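Housing as a Condition of Return: How Three Towns Resettled Former Armed Group Members

Final report, Conflict and Security Studies seminar

Summary

This report looks at one part of a reintegration program for people leaving armed groups: where they live in the first months. Most of the reading we did in the seminar deals with courts, prison terms and religious or psychological counseling. Housing usually gets a paragraph. I wanted to know whether the type of first housing made a difference to whether people stayed in contact with their case workers.

I used the records of the Dusero program, which worked in three towns and closed in June. The program gave me access to 28 case files with names, birthplaces and family details removed. I did not interview any of the people in the files. The seminar rules do not allow students to contact them, and I agree with that rule.

Background

The Dusero program was set up after a local armed group broke up and its members began coming home. Some had served sentences and some had never been charged. The national plan said that each person would get a case worker, a place to live and help finding work. It left the details to the towns, and the towns handled them differently.

Edico is the largest of the three. It used single rooms in a former workers' hostel, with a shared kitchen on each floor. Skollton placed people with relatives whenever a relative agreed and paid the household a monthly allowance. Jayawardena is a market town near the border. It rented rooms from private landlords and did not tell the landlords who the tenants were, a decision that caused trouble later.
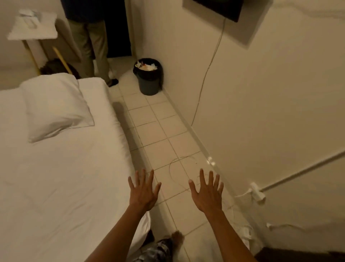 Method

Each file has a contact log. The case worker was supposed to write an entry for every visit, phone call or missed appointment. Taken together, the logs hold 1017 entries. I sorted them by town and by month, then marked each entry as kept, missed or moved to another time. Where an entry was unclear I left it out of the comparison but kept it in the total.

I also read the town council minutes that mention the program. These are public in Edico and Skollton. In Jayawardena only a short version is published, so I relied more on the case files there.

One file had to be dropped. The person moved to another country in the second week and the log has no usable entries after the first form. That left 27 files.

Findings

People in the Edico hostel kept the most appointments. The case workers had an office on the ground floor, and many entries are short talks that took place when someone stopped in to ask about mail or a work permit. I counted these as kept appointments, which may make Edico look better than it should. When I took them out, Edico was still ahead, but the gap with Skollton was small.

Skollton's results changed over time. In the early months the relatives helped a lot, and several logs mention a mother or an uncle calling to confirm a visit. Later entries mention money problems and arguments, mostly after the allowance was cut. Two people left the family home and stayed with friends whose addresses the program did not have. Contact with both was lost for several weeks.

Jayawardena had the most missed appointments. Once neighbors learned about the program, some landlords ended their leases, and tenants were moved on short notice. After a move, the log often has a gap. The case workers wrote more than once that they had asked for the landlords to be told at the start. The published minutes do not say why this was refused.

Limits

The number of files is small and the towns differ in ways that have nothing to do with housing. Edico has more jobs and better buses. The logs were written by several people with different habits, and a missed entry is not the same as a missed visit. Contact with a case worker is also only one measure. It does not show whether a person has broken with the group.

Recommendations

The first lease should be fixed for the whole support period. Allowances for host families should not be lowered partway through without a new agreement with the household. Landlords should be informed before signing, under a written privacy rule. A case worker should have regular hours in or near the building where people live.

A follow-up study could compare the same files with employment records, if the towns agree to release them.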